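I spent Sunday morning at Corano's workshop in Udville, where the big question of the week is whether to buy a second pair of robot arms or make the first pair last another year. I went for a quick chat and stayed until lunch — there was cake, and a very long spreadsheet.

Hiyori Higuchi looks after the budget, and she's keen to hold off. A new pair from Prorix comes in at $1523 before freight, she told me, and spare servos are another $128 a set. She'd sooner order 2 sets of those now and put $300 aside for cables and a decent power supply.

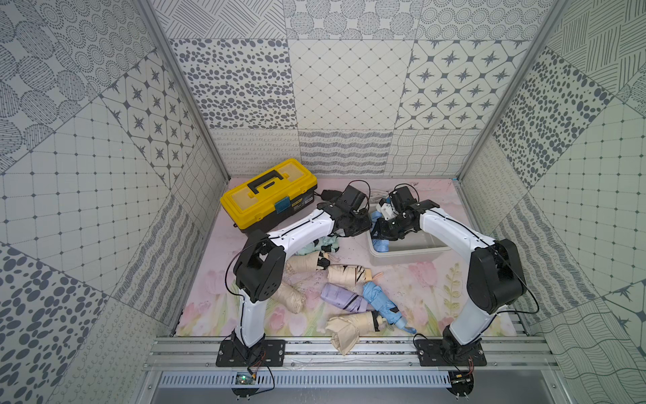

Folded umbrellas on the mat at Corano, with the right gripper down in the clear bin.

Akihiko Oshima is on the other side of it, and he made his case cheerfully enough! He runs the sorting jobs, and with only one bench every change of task means packing up and starting over. He reckons a second station would pay for itself in saved afternoons (Hiyori raised an eyebrow at that one). He's also got his eye on a used pair from Oda, though they'd come without a warranty and he hasn't seen them running yet.

They'll settle it in March, once the freight quote is in. I'm leaning towards Akihiko's side myself, but then I'm not the one paying for it.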